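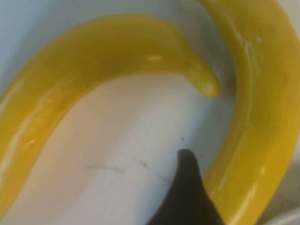 Is the pendulum rod the cause of the Gomier regulator losing time in the warm part of the day?
Only in part. The steel rod explains 4 seconds a day of the change we see between cold and warm, and the measured change is 6.

November, bench log, regulator signed Gomier, continued

The clock has now run 174 hours on the wall bracket without being touched. Case door shut, weight wound at the start of the run only. The optical sensor is clamped below the bob and the times go to the old Asus on the shelf, which takes its own time from the network. The first stretch of the log is no good because the laptop went to sleep. Sleep is now disabled in both places it can be set. Brittany Charbonneau found the second one.

Temperature inside the case swings by 8 degrees C between the coldest point, just before the heating comes on, and the warmest, mid-afternoon. The logger is taped to the backboard at mid-rod height. I had it at the bottom of the case before, and the reading there lagged the rod and also read low. Anything written in this book about temperature before the logger was moved should be ignored.

Rod calculation, for the record. Plain steel, taken at 11.5 parts per million per degree. Half of that is the change in period, and multiplied by the seconds in a day it comes to 0.50 s/day per degree. Over 8 degrees that gives 4.0 s/day, losing when warm. The sign agrees with the log. The size does not. The log gives 6.1 s/day between the two ends, taking the flat portions only and leaving out the hours when the case is still heating or cooling.

So there are 2 seconds a day to find.

Candidates:

Suspension spring. Steel gets less stiff as it warms, so the effect has the correct sign, but I cannot get a large enough number out of it with a spring this thin. I worked it twice with different assumptions about the clamped length and both answers were small. Not measured.

Loose clamp at the suspension cock. Elvira Ríos checked this in the spring and noted it tight. I checked again with a dial gauge against the top chops and saw no movement with the pendulum swinging. Ruled out for now.

Amplitude. This is where I would put the money. Read against the degree plate, the semi-arc is 2.0 degrees at the cold end and 2.3 at the warm end. Circular error goes as the square of the arc, at 1.65 s/day for one degree. That is 6.6 s/day at the cold arc and 8.7 at the warm one, a difference of 2.1, losing when warm. Added to the rod it gives 6.1. I do not trust the agreement to the last figure – the degree plate is hand-engraved and I am reading it through glass – but the size is right and so is the sign.

The question then is why the arc moves that much. The pallets and pivots were oiled by whoever had the clock before us, and the job sheet from Salance says only "cleaned and oiled" with no grade given. The oil on the front pivot of the escape wheel is dark and has crept out onto the plate. A heavy oil that thins with warmth would do what we see. A regulator on a light weight has little to spare, and the loss in the train shows up directly in the arc.

Brittany's objection, written here so it is not lost: the arc could also follow the case air, or a slight shift in the bracket as the wall warms. The wall is an outside wall. She wants the bracket checked with the level at both ends of the day before anything is taken apart. Agreed. It costs nothing and once the movement is out of the case the evidence is gone.

Rating nut. The nut carries 60 divisions and the thread is half a millimeter pitch, measured over ten threads. One full turn is 21.7 s/day, so one division is 0.36 s/day. The previous entry gives a larger value per division. That one was worked from the pitch stamped on the spare nut, and the spare is not the same thread. Spare nut now labeled and put in the Lachance drawer so that it does not find its way onto this clock.

I have not altered the rate. It is losing slightly overall and it can go on losing until the temperature question is settled.

Next:

Level on bracket, early morning and 3 p.m., same feet positions each time. Pencil marks are on the bracket.

Second run, same length, with the case heater mat on low to hold it near the warm figure. If the arc stays at 2.3 with no daily swing, the wall is probably not involved.

Then strip, clean, re-oil with the light synthetic, pallets sparingly. Repeat the run and read the arc at both ends. A smaller difference in arc should bring the total down toward the rod figure.

Elvira asks whether the owner would accept an invar rod. The steel one looks original to me, and its threads match the nut. Any replacement would have to leave it unaltered and stored in the case. To be raised with the owner after the second run.

Pendulum left swinging. Do not open the door before the morning level reading.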